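Category: Hand tracking > Gloves and markers > Research kits

Skanside Marker Glove, second version

I've been building these gloves on and off since March and I'm finally happy enough to put one on its own page! The idea comes from my research on teaching a robot to pick things up by recording people doing it first. You wear the glove, you do the job, and the sensors log your fingers while a fixed camera follows the printed square on the back of your hand. Afterwards I match the two up and train on the lot.

What did I find? Well, I recorded 302 pick-and-place runs with soft toys and a plastic bin (soft things are horrid for robots, they squash and flop). With finger data only, the arm fumbled 17 of its test picks. With the marker added it fumbled 9, same toys, same table. I was chuffed. The full write-up is under Weerasinghe on the Irnden project pages, with the bits that went badly left in.

You get the black glove, the sensor kit, straps, cables and one upright marker. Mokik software is a separate download, and please run the 15 minute calibration before you record anything, I skipped it once and lost a whole afternoon's data. Left-hand gloves are on the way but I won't promise a date. 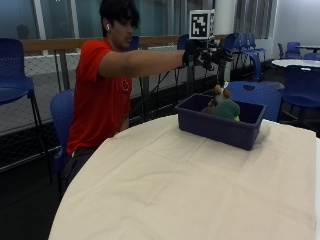 Does the marker have to stay in view the whole time?

Short gaps are fine. The software fills them in from the finger sensors, but if the square is hidden for most of a run, bin that run and record it again.

Orders and repairs: use the Skanside contact form | © Skanside | Back to top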